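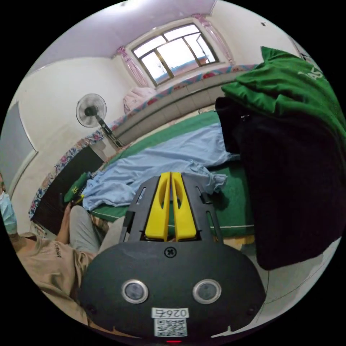

Hand-held gripper with yellow fingers, bedroom test area, Ullumdale

Hand-held gripper drops thin cloth when the fingers close

Posted by arkmont_bench

I am building a hand-held gripper at home and wish to use it on household fabrics. Rigid items are held securely. Thin cloth slides out as soon as it is lifted. The finger travel is set to 916 steps. Should I alter the travel or the finger surface?

Dosell Workshop Desk

Members are advised to examine the finger surface first. Smooth printed fingers offer little friction on woven cloth. Please apply a thin rubber strip to each inner face and repeat the test at 530 steps before changing any other setting. 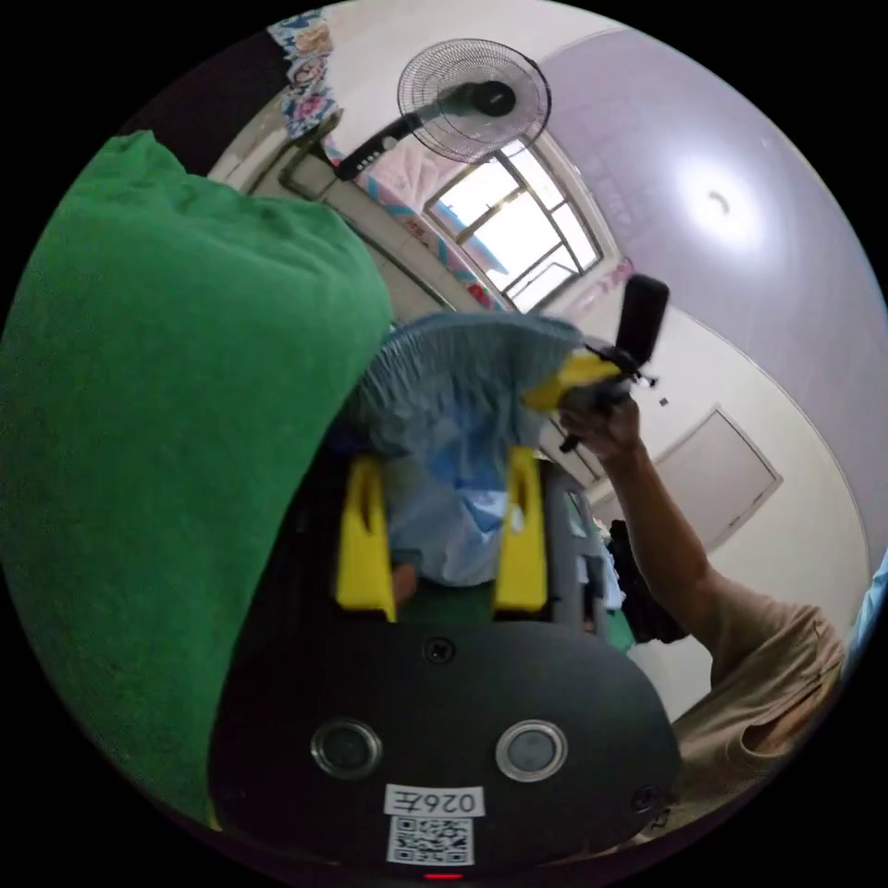

Fabric should be gathered before it is gripped. A flat layer gives the fingers very little to close upon, whereas a bunched section fills the gap between them. The blue-gray fringed piece held between the yellow fingers has its strands fanned out at the top and smoother folds hanging lower down, and I would take hold of such an item at the folds. Kindly report whether the result differs.

Doãn

Same problem on my build. Rubber strips helped, 2 layers on each finger. Did not touch the travel.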